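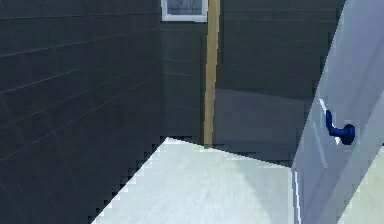 Collecting demos in simulation for a lever handle task — how much should I vary?

Posted by Magdy Belhaj, Feb 27, 2025

Hi everyone, and thank you in advance for reading, because I know I ramble! I'm gathering teleoperated examples in a simulated room so a policy can learn to turn a lever handle. My room has dark gray tile walls, a pale panel and a blue lever on it, and so far I have 300 episodes, all with that same handle color. The policy does fine in that room. When I switch to our second room, Morent, which has lighter walls and a gray lever, it reaches for empty air and just sort of hovers there.

My first thought was to record more of the same, but my hands are tired and I'd rather ask before I spend another weekend on it. Should I be changing the colors, the starting pose, or both? I record with Andik and the wrist view is the only camera I feed in.

Aurelio Sepúlveda

Welcome, Magdy! I went through the very same thing last May with a drawer task, so you have my sympathy. A strong blue against that much gray and white is awfully easy for a network to latch onto, and I'd bet yours has learned "go to the blue" and very little about the shape of a lever.

Before you record anything new, replay the episodes you already have with the handle and wall colors swapped. If Andik saved the full simulator state, you can re-render each one without touching the controller. I made 9 versions of every episode that way and it helped a great deal. Do watch a few of them through afterward — one of my color sets put a gray handle on a gray door, and I could hardly find it myself.

After that, record a smaller batch with the start pose moved around. Include some where the handle begins near the side of the wrist view, and a few where you miss, back off and try again. I kept mine too clean the first time and the policy had no idea what to do after a bad grasp.

Mansour

more data. i had 19 rooms in Rolden before mine worked. also check your gripper is logging open/close, mine wasn't for two days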